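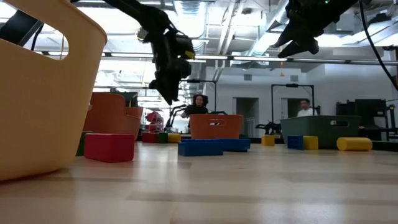
Support ticket 1349 - Jundale two-arm sorting kit, evaluation unit
Opened by: Margit Solheim, Lurwood
Assigned to: Maxence Hoarau, Kunero field support
Last updated: March, 4:40 p.m.
Status: open, waiting on part

Summary
Right arm stops short during the block sorting routine and reports a reach timeout. Left arm completes the same routine. Fault occurs on floor-level picks only. We are two weeks into the evaluation period and need this resolved or explained before we write our recommendation.

Setup
Jundale kit, two black arms mounted overhead, stock grippers, controller software build 391. Task is color sorting: toy blocks on a wood floor, plastic baskets and bins as targets. Blocks are mixed shapes - rectangular, cubes, cylinders. Fluorescent ceiling light, pale floor with visible reflections.

Steps to reproduce
1. Home both arms.
2. Load the floor sorting routine from the kit library.
3. Place any block on the right half of the work area.
4. Start the routine. The right arm descends, pauses above the block, then retracts with the timeout message.

Log, M. Solheim, 9:15 a.m.
Ran 38 picks on the right arm with the stock routine. Failures at every block color, so I do not think this is a color detection problem. Power cycling the controller made no difference. Swapping the gripper fingers left to right made no difference either. Indicator on the right gripper stays green through the fault.

Reply, M. Hoarau, 10:05 a.m.
Thanks for the detail. Green means the gripper has power and is talking to the controller. It does not tell us anything about the arm joints. Please check the following:
- Floor height value in the workspace file, for each arm separately.
- Cable slack on the right side, with the arm at full extension.
- Whether a container sits inside the keep-out margin. Tall baskets close to an arm will shorten the permitted reach.

Log, M. Solheim, 11:30 a.m.
Floor height is identical for both arms. Moved all containers back past the margin and reran. Same result. With the arm extended by hand in free-drive, the cable on the right side goes tight before the gripper reaches the floor. The left cable still has slack at the same height.

Reply, M. Hoarau, 1:20 p.m.
That is the likely cause. The controller reads the cable drag as resistance and gives up before contact. Two cable lengths were supplied with this kit and the short one is meant for table mounting. Please read the number on the sleeve near the connector. As a temporary measure, release the upper cable clip and reroute outside the elbow. Keep speed at the low setting while it is routed that way.

Log, G. Bailly for Lurwood, 3:10 p.m.
Sleeve confirms the short cable. Clip released, cable rerouted, speed low. Right arm now reaches the floor and closes on blocks. Two timeouts remain, both on a cylinder lying on its side at the far edge of the area. Cubes at the same distance were picked.

Reply, M. Hoarau, 4:40 p.m.
Long cable ordered from Kongkaew, no charge under the evaluation terms. The cylinder issue looks separate - the default grasp angle in build 391 assumes flat sides. I have passed it to Didier Leclerc on the software side. Leave the ticket open until the new cable is fitted and the full routine has been rerun at normal speed.

Evaluation note, M. Solheim
For our report: the fault message gave no hint of a cable problem, and the packing list does not separate the two lengths. Support response was fast. I would still hold the score for setup until we have tried the replacement.

This site uses cookies to keep you signed in to the support portal. Manage cookie settings.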